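Tote handles: cotton webbing or self-fabric? And how long?

Sewing and Mending > Bags and Accessories

pinhole_kate
Started this in July

I'm making a run of shopping bags for our village market stall and I've got stuck on the handles. The bodies are cut already, heavy natural canvas, boxed corners, nothing fancy. I had planned to make the handles from the same canvas folded in four and topstitched, but after doing a pair of them last night my machine sounded very unhappy and my thumb is sore from turning the ends in.

So the question is whether to give up and buy cotton webbing. I've seen it on rolls from Drilau in natural and black. Does it last? Does it shrink in the wash? And what length do people cut for a bag that goes over the shoulder with a coat on?

I sell these for not very much so I can't spend ages on each one.

oldbobbin
Webbing. I stopped making folded handles years ago. Four layers of canvas plus the two layers of the bag plus the hem is too much for a home machine, and you'll skip stitches just where you need them most.

I cut mine at 70 cm for over the shoulder. Less for hand carrying.

tamsin_w
I'll disagree with that. A folded handle lies flatter and it matches the bag. Webbing always looks bought to me. If your machine is struggling, fold in three and let the raw edge be caught under the stitching, or use a lighter cotton inside the fold. You don't need four full layers of anything.

Also webbing frays. You can seal nylon with a flame but you can't do that with cotton, it just burns.

oldbobbin
You turn the end under. It doesn't fray if it's turned under.

tamsin_w
The ends, yes. I meant the edges, where it rubs. I've got a bag hung in the hall with cotton webbing handles and the edges have gone fluffy all the way along.

marl_and_moss
I use both so I'll try to be fair. Folded handles for bags I'm giving as presents, webbing for the ones that get potatoes in them.
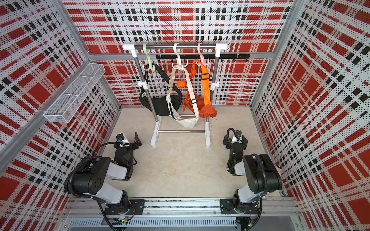

On shrinkage, yes, cotton webbing does shrink, and the loose cheap stuff shrinks the most. I wash the whole length in a pillowcase at 40 before I cut it. If you don't, the handle draws up after the first wash and the canvas puckers under the stitching, and there's no putting that right without unpicking. Wash the canvas too if you haven't.

For length I go a bit longer than oldbobbin. I like to get it on over a winter coat without a struggle.

pinhole_kate
I haven't washed the canvas. They're all cut out.

marl_and_moss
Then put a label in saying sponge clean only. Plenty of shops do.

D_Harkes
Width matters more than length in my view. Narrow webbing cuts into your shoulder whatever it's made of. I wouldn't go under 30 mm for shopping. I had a Fundow bag with thin cord handles and it was fine for a loaf and useless for anything else.

Visitación Gallardo
Hello, I run the repair table at Sarnelell and handles are most of what I see on bags. Here is what comes in, worst first, in case it helps you decide.

1. Handle pulled out of the top hem. Nearly always stitched with one row across and nothing else. The webbing is still good and so is the bag, but there is a hole in the canvas where the stitches were. Sew a box with a cross in it, and put a scrap of canvas behind.

2. Handle twisted before sewing. The maker has pinned one end, turned the strap over without seeing, and sewn the other end. Check with the bag standing up, both handles lifted, before you sew anything down.
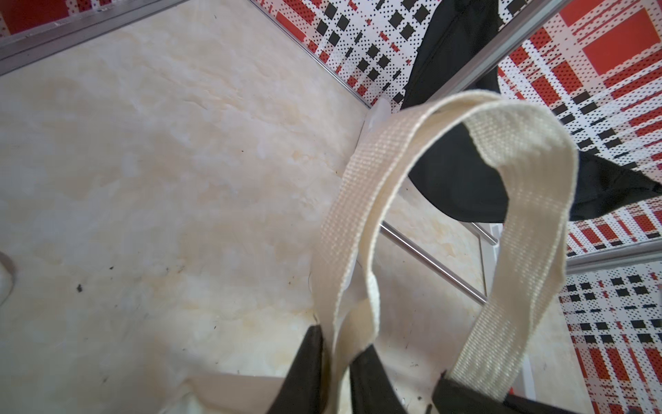
3. Lining coming away at the rim. The lining was cut level with the bag and caught by a few threads. Give it a proper seam allowance, and sew the handles through everything, lining included, so the weight isn't on the canvas alone.

4. Worn edges. I see this on folded handles as well as on webbing. On folded ones the crease wears through first and then the whole thing opens up. That is harder to mend than fluffy webbing, which I usually leave alone.

So I would use webbing, but how you attach it will decide how long the bag lasts.

tamsin_w
Point 4 is fair. I hadn't thought about the crease.

I still think they look better.

pinhole_kate
Thank you, this is very useful. I did a test with the webbing this morning and I've got another question. The needle I've been using for the canvas left a line of little holes and the thread kept shredding. What size are people using?

oldbobbin
Jeans needle, 100 or 110. Change it more often than you think you need to.

D_Harkes
And a longer stitch. I go up to 3.5 on webbing. Short stitches cut it like a stamp. Polyester thread, never cotton, cotton thread rots if the bag is left damp in a car boot.

marl_and_moss
Agree about the thread. One more thing on buying webbing -- look at the weave before you order a whole roll.

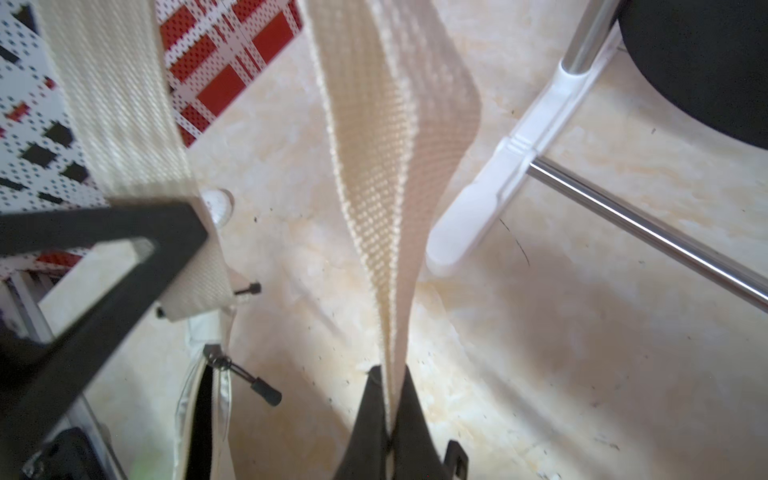
The sort I buy is from Dmytriv, a close weave in the natural, and it feels stiff when it arrives but it softens after a wash or two. The softest one in the shop is usually the one that stretches. Pull a short length between your hands, and if it goes noticeably narrower in the middle, leave it. They'll post you samples if you ask, at least they did for me.

Price is the other side of it. By the roll it costs me a good deal less than by the metre, but you have to be sure you'll use it.

pinhole_kate
How many bags do you get from a roll? I've got 42 to do and 2 handles on each.

marl_and_moss
Depends on your roll and your length. At 70 cm that's 84 handles, so just under 59 metres, and allow some over for mistakes. Mine come as 50 m so you'd want a full one and part of another.

oldbobbin
If you cut them at 55 for hand carrying it's just over 46 metres and you'd do it from one roll.

tamsin_w
But then they won't go over a coat, and that was what she asked for.

oldbobbin
I know what she asked for. I'm saying it would save her a roll.

D_Harkes
You could do half and half and see which sell. On our stall the long ones go first with younger customers and the older ones want short, because long handles drag on the ground if you're not tall. My mum ties knots in hers.

pinhole_kate
That's a good idea, I'll do a mix. Going with webbing, natural, 30 mm, washed first. I'll do the box and cross with a patch behind. I might keep the pair of folded handles I made for my own bag, seeing as they're done.

tamsin_w
Glad to hear it. Press them well before you sew them on, and use a hammer on the ends if they're too thick to get under the foot. Put a cloth over first.

Visitación Gallardo
Start with one finished bag and load it with tins for a day on a door hook. You will soon see if the stitching wants changing, and then you can do the rest.

pinhole_kate
Will do. Does anyone know if the Drilau 30 mm is a true 30? The reviews say it comes up narrow.

D_Harkes
Mine measured 28.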